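懒人也能有一片花境：我跟那块地磨了五年

4月11日　文／本刊专栏作者

先说清楚，我不是园艺专家。我家后院那块地，量出来40平方米，刚搬到Ballcombe的时候，上面长的是半枯的草皮、一棵歪脖子李树，还有前任住户留下的一堆碎砖。我当时的宏伟计划是：春天撒种子，夏天坐着看花，秋天剪几枝插瓶，冬天睡觉。你现在笑还来得及，因为后面更好笑。

第一年我买了一大包“野花混合种子”，包装上印着一片望不到头的花海，写着内含2,000粒。我挑了个没风的傍晚，把草皮随便扒拉了几下，一把一把地撒，撒得特别豪迈，撒完还给自己倒了杯酒。结果呢？出来的全是草！原来的草，隔壁的草，还有一种我到今天都没查清楚名字、根能扎到地心去的草。花倒也开了几朵，矢车菊，瘦得像牙签，被一场雨打趴在地上就再也没起来。

后来我才弄明白，野花草地这东西喜欢贫瘠的土，越瘦越好，而且必须把原来的草清干净，最好连表土都铲走一层。我那块地以前种过菜，肥得流油，草一看见这种地就疯了，哪里轮得到花。所以要是你也有一块肥地，听我一句劝，别学人家搞野花，老老实实种宿根。宿根植物就是冬天地上部分枯掉、根还活着、第二年自己再长出来的那一类，像荆芥、老鹳草、紫菀、松果菊，都是。一次种下去，好几年不用操心（理论上）。

第二年我就转了方向，开始研究花境。“花境”这两个字听着挺玄，说穿了就是把一堆高矮不同、花期不同的植物种在一条带子里，让它们从春天接力开到秋天。老式的花境要求后高前低，一层一层像合唱团站队。现在的做法松散多了，高的细的可以往前站一站，透过它的茎看后面的花，反而好看。我特别喜欢柳叶马鞭草，一人高，细得像铁丝，顶着一小撮紫，放在最前排都不挡视线，风一吹整片都在晃。

说到选植物，那才是真正花时间的地方。冬天天黑得早，吃完饭没事干，我就一家一家翻苗圃的网页。Prasitz的目录有143页，从第一页的乌头翻到最后一页的百日草，翻完一遍，再从头翻一遍，购物车塞满、清空、再塞满。有一阵子我一晚上能看两三个小时，第二天手腕疼得拧不开瓶盖，家里人问我是不是打游戏打的，我说我在看鼠尾草。

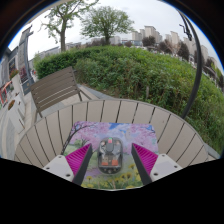
鼠标垫上的小鼠标，壳里的零件看得见。

网上选苗有个大坑，就是照片。所有的花在照片里都是单独一朵、正脸、大太阳底下，你根本看不出它长在地里是什么样子。我买过一种叫得很好听的杏色蓍草，照片上那个颜色温柔得不得了，种下去第一周确实是杏色，第二周变成奶油色，第三周就像泡过水的旧报纸。还有一种“蓝色”的飞燕草，开出来是紫的。园艺圈里的蓝，十回有九回是紫，这个你习惯就好了。

我现在的办法是，看中哪个品种，先去搜别人家院子里的照片，越丑的照片越有参考价值。手机随便拍的，阴天的，旁边还有水管和狗的，那种最真。再看三样数据：株高、冠幅、花期。颜色我放到最后看。这跟我刚开始的时候完全反过来了，那时候我只看颜色，买回来一堆漂亮的矮个子，种在一起像一块地毯，还是一块六月份就开完了的地毯，七月八月光秃秃的，看得人心慌。

冠幅尤其重要，请各位务必当真。标签上写冠幅六十厘米，你手里那棵小苗才巴掌大，你就会觉得，哎呀中间空这么多，再塞两棵吧。千万别塞！我塞了。第三年夏天，荆芥把旁边的石竹整个压没了，老鹳草爬到玫瑰头上去了，走道只剩一条缝，我每次过去都要侧着身子，裤腿上全是花粉和蜘蛛网。秋天我花了一个周末把它们全挖出来分株，腰疼了一个礼拜，分出来的苗送遍了半条街。有几户人家到现在看见我提着桶就假装在打电话。

土的事也得讲两句。我们这一带是黏土，夏天裂得能掉进去一串钥匙（我掉过），冬天像橡皮泥。书上说要“改良土壤”，我第一反应是买沙子，拌进去应该就松了吧？别，真的别。黏土里面加一点点沙子，弄不好更硬，跟做砖差不多。得加有机质，堆肥、腐叶土、腐熟的马粪，都行。我现在连挖都懒得挖了，每年秋末在土面上铺一层堆肥，五厘米厚，铺完就不管，蚯蚓会替我往下拉。头一年看不出什么，到了第三年，铲子下去的声音都不一样了，以前是“铛”，现在是“噗”。

堆肥我一开始也是买的，扛了几趟以后就自己做了。后院角落里用旧木板围了个框，菜皮、落叶、剪下来的枝条、不带胶的纸箱，往里面一层层扔。要点就是湿的和干的搭着来，光扔菜皮会臭，光扔树叶一年都不烂。我那堆最早就是臭的，臭到我自己开后门都要憋气，后来撕了好几个纸箱进去，翻了翻，过几天就好了。现在掀开盖子是一股树林子的味道，我有时候没事也去掀一下。

接下来聊配色，这一块大家问我问得最多，偏偏也是我最没把握的。我没学过画画，色环那一套看过就忘。我走过的弯路是“什么都要一点”：红的火炬花、橙的萱草、玫粉的福禄考、明黄的金光菊，全挤在一块儿，八月的太阳一照，像超市在打折。朋友来了站在那儿半天，说了一句“好热闹啊”，我听懂了。

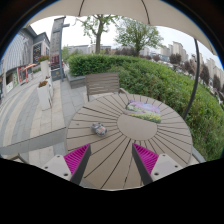 配色这件事，我后来找到一个特别省脑子的办法：去抄现成的风景。自己凭空想，想到第三种颜色就乱了，可是一张看着舒服的风景画或者照片，人家已经替你把比例配好了，照搬就行。你看户外圆桌上那张风景画片，上面是淡紫、粉和浅蓝，糊成一片，像花又像天；中间横着一道绿；右下边沿才有一溜黄花，夹在绿叶里。换成种植方案，后排就可以是紫菀、粉色的福禄考和浅蓝的风铃草，混着种，别分块；中间老老实实留一大段绿，用观赏草或者羽衣草的叶子；黄色压到最前面，只给一小条，而且偏在一边。黄是很抢眼的颜色，给多了整个院子就只剩黄了，给一小条，旁边那些淡紫反而更显出来。

我照着这个思路改了一条靠墙的边，改完第一年就觉得顺眼多了。其中最管用的一步，居然是加绿。我以前总嫌叶子占地方，觉得每一寸都该开花，可是满地都是花的时候，眼睛没地方歇。现在我那条边里有将近一半是只看叶子的东西，蕨、玉簪、细叶芒，它们不吭声，花一开就被托出来了。玉簪招蛞蝓，这个我知道，咱们下面说。

蛞蝓！我跟蛞蝓的战争可以单写一本书。啤酒陷阱试过，挖个小坑埋只杯子，倒上啤酒，第二天早上确实捞出来不少，但我总怀疑它是把整条街的蛞蝓都请来喝酒了。碎蛋壳试过，没用，它们从上面爬过去跟走红毯一样。铜条试过，贵，而且叶子一搭过去就成了桥。最后真正见效的是两件事，一个是早上浇水，别晚上浇，晚上地面湿漉漉的正好方便它们出门；另一个是在院子里放个浅水池，等青蛙来。青蛙来得很慢，我等了一年多，某天夜里打着手电出去，看见一只蹲在石头上，我高兴得差点叫出来。从那以后玉簪还是有洞，但至少看得出是玉簪。

至于浇水，我的经验是新苗第一年要勤，之后就狠一点。每次少少地洒一点，根就赖在表面不往下走，一碰上热天全趴下。一次浇透，然后隔几天不管它，根才会往深处找水。前年夏天特别旱，隔壁院子天天开喷头，我一个礼拜浇一回，到最后站着的反倒是我这边的。当然，我也死了一棵绣球，绣球不吃这一套，它下午三点就开始给你垂头丧气，你心一软去浇，它晚上又支棱起来了，明天接着演。我现在把它挪到了北墙根下，大家都清静。

花钱的事大家也关心。苗圃里开着花的大盆苗最贵，也最骗人，你把它买回家，花谢了，剩下的钱全是付给那个盆的。我建议买九厘米的小盆，第二年长得跟大盆差不多。一年生的就自己播种，波斯菊、黑种草、虞美人，一包种子便宜得很，播一次之后它们自己落籽，以后年年在你想不到的地方冒出来，石板缝里、花盆底下，我有一棵黑种草长在排水沟边上，比我伺候的那些都壮。还有就是换。Ballcombe每年春天有个换苗的日子，大家把分出来的东西装在酸奶杯里拿去，我的荆芥就是在那儿送出去的，换回来一丛白色的耧斗菜，标签上写的是紫色，这种事你也没法计较。

要是想看别人怎么种，开车去一趟Fultville也值得。那边有个公共花园，不大，门口也不起眼，我头一回去还开过了头。里面有一条长花境，两边夹着一条草路，从头走到尾，植物一组一组地重复，同一种鼠尾草隔几步就冒出来一回。我来回走了好几趟才看出门道：它用的品种其实很少，就是反复用。我那时候院子里什么都只有一棵，像集邮，走到哪儿都是新面孔，难怪看着碎。回家以后我咬咬牙，把一部分独苗送了人，剩下的分株、扦插，一种至少凑出三棵再下地。花境一下子就连起来了。

扦插也没有那么难，鼠尾草、荆芥、薰衣草都很好弄。早春或者夏末，剪一段没开花的嫩枝，手指那么长，下面的叶子摘掉，插进掺了珍珠岩的土里，套个袋子放在阴凉处，几个礼拜轻轻提一下，提不动就是生根了。我刚学会那阵子插上了瘾，窗台上全是杯子，吃饭都没地方放碗。成活率嘛，一半一半，反正不要钱。

工具我就不展开了，一把好的修枝剪，一把窄头的小铲，够了。铲子我在Rizvi那家五金铺买的，柄上掉了点漆，老板便宜卖给我，用到今天。剪刀要常磨，钝剪刀夹出来的伤口毛毛糙糙，容易烂。手套买合手的，太大的戴上之后什么小苗都捏不住，最后还是会摘掉，然后指甲缝里就是一整年的泥。

再说说冬天。以前一到秋末我就拿剪刀把枯枝全剪平，觉得这样才叫收拾干净，结果整个冬天往窗外看，就是一块褐色的地，像刚埋过什么。现在我留着不剪，松果菊的黑脑袋、芒草的穗子、景天干掉的花头，下霜的早上每一根都镶了白边，还有小鸟来啄种子，瓢虫躲在空心的秆子里过冬。要剪就等到早春，新芽冒头之前一口气剪掉，剪下来的直接切碎铺在地上，连搬都省了。懒人听了是不是很高兴？我第一次知道可以这么干的时候，高兴了一整天。

球根是我最近才迷上的。秋天埋下去，难看的一颗颗小蒜头，埋完就忘，第二年二月雪片莲先出来，然后是番红花、水仙、郁金香，一直接到宿根长起来为止，刚好把春天那段空当填上。深度记住是球的两到三倍，尖头朝上，实在分不清哪头是尖的就横着放，它自己会找方向。郁金香招松鼠，埋好以后压一块铁丝网，出芽了再拿掉。有一年我偷懒没压，第二天早上出去，地上一排整整齐齐的小坑，旁边还给我留了半颗。水仙它们不碰，葱属的也不碰，所以我现在大花葱越种越多，五月份开起来一个个紫球浮在半空，底下的叶子黄得早，正好让老鹳草盖住。

今年的计划是动李树底下那一块。那里干、阴，树根又多，一铲子下去全是根，我前面几年一直装作看不见。听说淫羊藿和大根老鹳草能扛得住，我已经订了几盆，先种一小片试试，活了再分。要是哪位家里也有这种干阴的角落，种成了什么，请务必写信到编辑部告诉我，我是真的想知道。

相关文章
· 阳台只有半天太阳，能种什么
· 堆肥为什么会臭：读者来信选登
· 春天换苗去哪里：Ballcombe及周边
· Fultville的长花境，什么季节去最好
· 郁金香谢了以后要不要挖出来
· 一只浅水池和它的住客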